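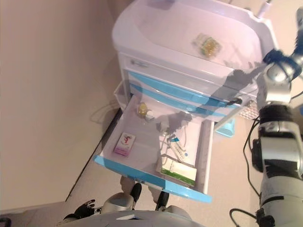 Notes for the medicine cart, kept with the supply lists. Last gone over 9 July 2022 by Phyllis Cheetham.

## What this covers

The list is for the white drawer cart with the light blue trim, called Palma on the sign-out sheet. The Dillar cart has its own file. Don't copy entries from one to the other - the drawers are not laid out the same way.

## Drawers

Small medicines go in the shallow drawers. One layer only, printed side up, no stacking. Boxes lie flat. Bottles may lie on their side if the cap is tight.

| Item | Where it goes |
|---|---|
| Small box, red figure and pink band | left side |
| White box with green print | right side, near the front |
| White paper packet | middle |
| Small yellow bottle, white cap | back |

The packet and the green box tend to end up on top of each other. Slide them apart before closing up.
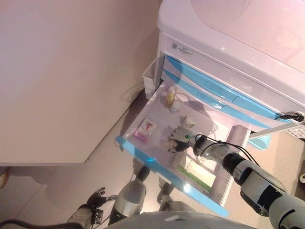
Open one drawer at a time. With two out, the cart gets front-heavy and hard to steer. Pull by the blue edge and push it shut until it stops.

## Top of the cart

The top is for things on their way in or out. Anything left there at the end of the day goes back in a drawer or on the returns shelf. Wipe the top and the raised lip with a damp cloth - no spray near paper packaging.

## Floor

Keep the floor around the cart clear enough to roll it straight out. Move cables to the wall side first; the casters will catch on even a thin one.
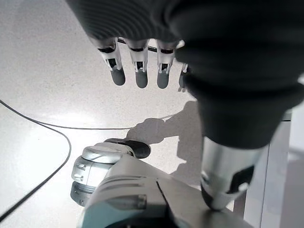 Sweep before rolling the cart back. Grit gets into the casters and they start to drag. They were last replaced in January.

## Open items

- Reprint the drawer list in larger type
- Add the Paneo cart, 4 drawers, once it is stocked
- Check expiration dates on everything in Palma and Dillar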